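FOR IMMEDIATE RELEASE

Prodton to Introduce Robotic Kitchen Assistance at Plalluvthorpe Production Site

Program moves cookware handling to a robotic arm and gives kitchen staff a formal role in how the work is planned

PLALLUVTHORPE, April 2026 — Prodton, a contract caterer that prepares meals for schools, clinics and residential homes, today announced that it will bring robotic assistance into its Plalluvthorpe kitchen under a program named Ra. The program is being carried out with Lavum, the engineering firm responsible for the motion software and for the simulated kitchen in which each task is rehearsed before it is tried on site.

The Plalluvthorpe kitchen employs 60 people across early, day and evening shifts. Ra will begin with the small-batch section, where special-diet meals are prepared in household-size cookware on standard electric ranges. Under the first stage of the program, a robotic arm will move covered pots on and off the cooktop. Seasoning, tasting, portioning and the final check of every meal will remain with the cooks.

Prodton chose the small-batch section at the request of the people who work there. In a staff survey carried out last August, 37 employees named repeated lifting of full cookware as the part of the job they would most like to see changed. Reaching over a range to a rear burner was mentioned often in the written comments, as was the difficulty of leaving a stove to answer a delivery or help a colleague at the packing line.

"Our cooks told us where the strain was, and we planned the program from their answers," said Bok-nam Han, Director of Kitchen Operations at Prodton. "A person who has prepared renal and allergen-free diets for many years has knowledge that we need at the tasting spoon and at the label printer. We would like that person's shift to be spent there, and we would like them to go home with less pain in the shoulders."

Rehearsal in a Simulated Kitchen

Before any equipment is installed, each movement in the program is worked through in a computer simulation. Lavum builds its practice kitchens on an ordinary domestic layout, with a range set between countertops, a microwave overhead and the usual items left standing nearby. The company regards this as a more demanding setting than an open test bench, as the arm must reach the burners without disturbing what is around and above them.

Kitchen staff take part in the review of these rehearsals. Sessions are held in the training room during paid hours, and participants may stop the playback at any point to question a movement. Comments are recorded by the shift lead and returned to Lavum with a request for a written reply. Early comments dealt with the height at which the arm travels over a lidded pot, the space left beside the range for a person to stand, and the choice of burner for each size of vessel.

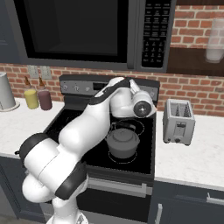
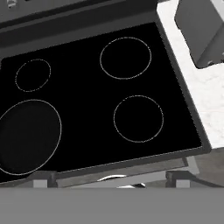

Computer renderings from the Ra simulation. First: the robotic arm over the range, with a lidded pot on the cooktop. Second: the cooktop with its burner outlines and no cookware in place.

"I had expected to be shown a finished product and asked to approve it," Han said. "What we have had is a working conversation. One of our evening cooks asked why the arm approached the rear burner from the side she would normally stand on. That question went back to the engineers, and the approach is being revised."

What Changes for Employees

Prodton has given a written commitment that no position at Plalluvthorpe will be removed as a result of the first stage of Ra. Rates of pay and contracted hours will stay as they are. Employees in the small-batch section will see the following changes to their working day:

Cookware handling. Once the system is in service, cooks will call for a pot to be moved from a control point beside the range. They may choose to move any pot by hand, and no record of that choice will be used in performance reviews.

Station lead duties. The program creates four new station lead posts, all of which will be filled from within the current team. Station leads will start and stop the equipment, carry out the daily check, and have full authority to take it out of use without seeking approval from a manager.

Training. Every employee in the section will receive 32 hours of paid training before working beside the arm. The course covers safe distances, emergency stops, cleaning, and the reporting of faults. Employees in other sections may apply for the same course when places are available.

Shift patterns. The early shift will keep its present start time. Handover between the day and evening shifts will be extended so that station leads can pass on notes in person.

Employees who do not wish to work beside the equipment may ask to move to another section at the same grade. Prodton will answer each request in writing.

Safety and Food Hygiene

The arm will be introduced outside production hours at first, using pots filled with cold water. Work with hot food will start only after the station leads and the site safety manager have both signed the test record. Access to the range area will be marked on the floor, and the emergency stop will be placed within reach of both the range and the preparation counter.

Cleaning procedures for the gripper are being written with the site's hygiene team. Surfaces near food will be cleaned at each change of diet type, under the same rules that apply to utensils in the allergen-free area. Those rules will not be relaxed for the new equipment, and the time needed for cleaning has been included in the shift plan.

Next Steps

Simulation reviews will continue while the small-batch section is prepared for installation. The work on site includes new floor markings, an additional power supply, and the relocation of one preparation counter to widen the walkway behind the cooks. Meal service to customers will not be interrupted, and menus will remain unchanged.

Prodton will publish a report on the first stage after it has been in operation for a full menu cycle. The report will cover lifting injuries, hours of overtime, faults and stoppages, and the results of a second staff survey. It will be given to employees before it is released to customers. A decision on extending Ra to other parts of the kitchen will be made after that — the large-kettle line and the bakery are not included in the current plan.

"There are parts of this kitchen where I would not want an arm, and the staff have been clear about those as well," Han said. "We will look at the results with them before we go any further."

About Prodton

Prodton prepares and delivers meals for schools, clinics and residential homes. Its Plalluvthorpe site produces daily menus together with a full range of special diets.

About Lavum

Lavum develops motion software and simulation tools for robotic equipment used in food preparation.

Media Contact

Press Office, Prodton, Plalluvthorpe
Requests for interviews and site visits may be sent to the Press Office in writing. Visits to the small-batch section are arranged outside meal production hours.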